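Sashiko for Beginners: What I Learned Making One Cushion Cover
Project report, Textiles elective, spring term

For my project I decided to teach myself sashiko, the Japanese running stitch that's usually done in white thread on dark blue cloth. I'd never sewn anything bigger than a button, so my teacher suggested I keep it small and write down everything, including the messy parts. I wrote down a lot of messy parts!

The plan was a cushion cover with a hemp leaf pattern (asanoha) on the front and a plain envelope back. I gave myself until the end of May and budgeted for one piece of cloth, one skein of thread and a packet of long needles. The cloth was a navy cotton from Rajan, the fabric store near the bus station, and the thread was Avora, an unbranded-looking white cotton that the lady at the register swore by. I bought one skein and ended up going back for another, so that's 2 skeins in the finished piece.

Marking the cloth

I thought I'd be stitching on the first evening. Ha. Marking the grid took me three evenings all by itself. I used a clear quilting ruler and a white chalk pencil, and my grid was 36 squares across and 36 down, so 1296 little squares, and every one of them mattered because the hemp leaf lines run from corner to corner. The chalk rubbed off wherever my wrist rested. I redrew the bottom left area so many times that I can still see a ghost of it under the stitches.

If I did it again I'd use a water-soluble pen. One of my classmates had one and her lines stayed put all the way through.

Stitching

The idea is that you load several stitches onto the needle before pulling it through, and you keep the stitches on top a little longer than the gaps. My first rows were awful, all different lengths, and so tight that the cloth puckered like a seersucker shirt. I unpicked them and started over with a longer thread tail and looser hands. Leaving a small loop on the back whenever you turn a corner really does fix the puckering (I didn't believe the book on this, and I should have).

I worked in the craft room most afternoons and kept everything in the Wiler drawers by the wall, thread in one, chalk and scissors in another.

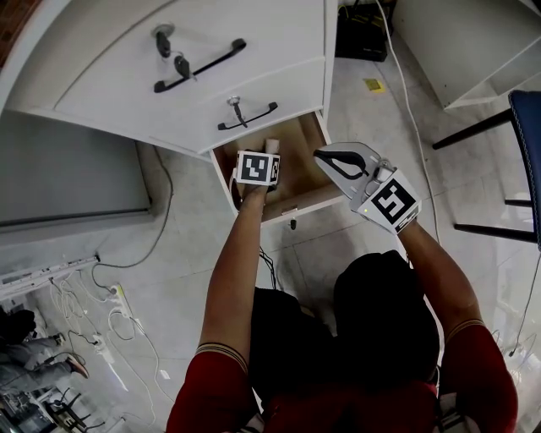

The open lower drawer, with both keys in their locks.

It took 17 sessions to finish the front. I kept a log of each one, and the funny thing is that the slow sessions weren't the ones with the most stitches. They were the ones where I had to figure out which way to travel next. In the hemp leaf you do all the long zigzags first, then the diagonals, then the short lines, and if you skip ahead you end up with six thread ends in the same spot and no good place to hide them. I skipped ahead once, near the top edge, and there's a lump there now.

Where the lines meet in the middle of each leaf, the stitches aren't supposed to touch. You leave a tiny open space. Mine touch in a lot of places, mostly in the early rows, but by the last third of the cover I was getting a clean gap almost every time and I was ridiculously proud of it.

Putting it together

The back is two overlapping panels with a folded hem, sewn on the school's Grodico machine. I'd never used it before and the tension was set for denim, so my practice seam looked like a row of knots. Once that was sorted out the actual sewing took less than one class period! I clipped the corners too close on one side and had to go back over it by hand.

After that I washed it in cool water to get rid of the chalk and pressed it face down on a towel. It shrank 3 millimeters across the width. I hadn't pre-washed the cotton, which the book also told me to do.

What I'd change

Pre-wash the fabric, buy all the thread at once (my second skein is a slightly creamier white, and in daylight it shows), and use a thimble from the start. I put off getting one until my middle finger was too sore to hold a pencil.

I'd like to try a persimmon flower pattern next, on a tote bag or maybe on the knees of my old jeans. The cushion is on my bed now, lump side down.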